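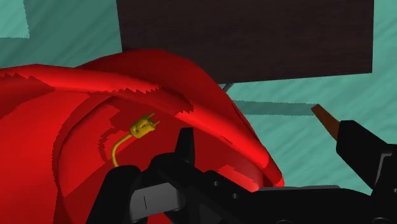 Where did the spring money go?

Most of it went into the ground at Pumside, into pipe and gravel and a great deal of compost. The rest paid for the rain tanks and the printing of the grower's booklet, and there's $237 left over that I'd like to hang on to for hoses.

So, this is my second report on the Pumside community garden grant, and I'm writing it at my kitchen table with dirt still under my nails, which I think is about right for the time of year! You asked last time for less background and more of what's been going on, so I'll get straight into it.

The big thing is drainage. In my November report I said the low end of the garden was soggy and that we'd probably get away with raising the beds. Well, I was wrong about that. The water sat there all winter, right up against the path, and the garlic rotted in the two lowest beds (all of it, I nearly cried). We had Weerakoon come out with a digger and they found an old clay layer running under the whole bottom corner. They put in 292 feet of perforated pipe with gravel over the top, and it now empties into the ditch by the road. The bill was $3,425, more than the line in the budget, and I moved money over from the shed to cover it. I did email you before I did that, but I'm putting it here too so it's on paper.

The shed, then, is going to wait. We're still keeping tools in the old lockup by the gate, and it leaks at the back, so the wheelbarrows live outside under a tarp. It's annoying but people have gotten used to it. I'd like to come back to you about the shed in the next round if that's allowed.

Beds next. The new ones along the fence are filled and planted, mostly beans, squash and chard, plus one that's entirely strawberries because the kids from the after-school club voted for it. The soil there is so much better than what we started with. I had a Monix test kit left from last year and used it in March and again this month, and the acidity has come up to where I'd want it for beans. The old beds by the gate are still a bit sour. I've spread lime and I'll test them again once the peas are out.

The rain tanks came from Kondance and they're fine now, though they took forever. They arrived without the overflow fittings, then the wrong fittings came, then the right ones came in a box addressed to the dentist next door. Anyway! They're plumbed in, they fill from the lockup roof, and after the last big storm both of them were full to the top. We haven't touched the town supply since, except for washing hands.

The booklet is printed, 100 copies, and I've been leaving them at the library and the laundromat. It covers what to plant when, how to book a plot, and a page on slugs that got a bit long. I wanted a Spanish version ready by now and it isn't. The translation is finished but the layout has to be redone to fit the longer text, and I haven't had the evenings for it. I'm hoping for the end of summer.

A couple of things that didn't work. The Saturday-style open mornings were dead until we moved them to after dinner on weeknights, and now there's usually a decent crowd. And the shared seed box went moldy. I'd put it in the lockup, under the leak. We've got a tin with a tight lid now and it lives in my car.

What I still need from you is a yes or no on carrying that $237 into the summer, and a word on whether the final report should use the same form as this one or the longer one on your website. The receipts are in the same envelope as this, with the digger invoice on top.

May 25, 2025
Garden coordinator, Pumside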